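How to Set Up a Tabletop Arm Demonstration for an Open Day
Posted by Unnur Egilsson, Drudwood Robotics Lab, 2020-10-27
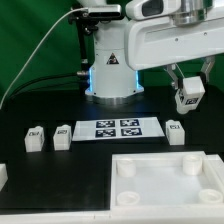
The procedure covers one pick-and-place station with one operator. It was written for the Drudwood open day and revised after the June rehearsal, when the station ran for most of an afternoon with visitors from Brunalon and Lauritsen. It assumes that the arm is already bolted down and commissioned and that you have an account on the lab's control software, Urnodora. If you do not, ask Eirini Kouris before you start.

What you need
Cubes with printed markers on the faces
Marker board, flat and rigid
Matte backdrop
Overhead or side camera with a fixed bracket
Spare printed marker labels
Floor tape and two barrier posts
Emergency stop on a cable long enough to reach the operator's chair

1. Mark the visitor line
Put the tape down before anything is powered. The line goes 60 cm outside the arm's maximum reach, measured with the gripper fitted. Set the barrier posts at the ends of the line and leave a gap on the operator's side only. The emergency stop stays within reach of the operator's seated position. Test it with the arm holding a pose, then test it again during a slow move.

2. Fix the camera
Tighten the bracket, then push on the camera body with one finger. If it shifts, tighten it again. Route the cable away from the base joint and give it enough slack that a full turn of the base does not pull on it. Tape the cable at the table edge.

Hang the backdrop without folds. Fluorescent tubes behind the camera are acceptable. A window behind the camera is not, unless it has a blind. At the rehearsal, direct sun on the markers cost us more detections than every other fault put together.

3. Register the marker board
Lay the board flat inside the camera view and well inside the arm's reach. Open the Board page in Urnodora, choose the printed layout and press Capture. All of the board's markers must be outlined before you accept the result. If one is missing, check for glare first and focus second.

Do not move the board after this step. If someone bumps it, repeat the capture. A board that has slid by a few millimeters still registers as valid, and the gripper will then close off-center on every cube.

4. Set speed and grip
Set the joint speed to 60 percent for the whole session. The default is 80 percent, which is fine for unattended runs and too fast for people to follow. Grip force should be the lowest value that holds a cube through a full lift. Start low and raise it one step at a time.

5. Teach the cycle
Place the cubes beside the board with the marker labels facing the camera. Teach these poses in order:
Home
Approach, directly over the cube
Grasp
Lift
Approach, over the target
Release

Keep the lift high enough to clear a cube standing underneath. Run the cycle once in single-step mode and watch the fingers at each approach. Then run it ten times without stopping.

6. Run the session
Sólveig Thorlacius wrote the talk that goes with the cycle, and it lasts as long as one full sort. Begin with the arm at Home. Explain what the markers are for before the first grasp, as most questions concern them. Pause the program, with the arm holding still, whenever you take questions.

Visitors may place cubes only while the arm is paused and only when the operator hands them the cube. Children stay behind the line.

Between groups, wipe the marker labels with a dry cloth and replace any with a lifted corner. The finger pads are rated for 2,000 cycles. Log the count at the end of the day.

Troubleshooting
Cube not found: label turned away from the camera, or glare.
Cube found, grasp misses: board has moved. Repeat step 3.
Cube slips during lift: raise grip force one step and clean the finger pads.
Program stops at Approach: target pose is occupied. Clear it and resume from Home.

Corrections to this page go to Boglárka Illés.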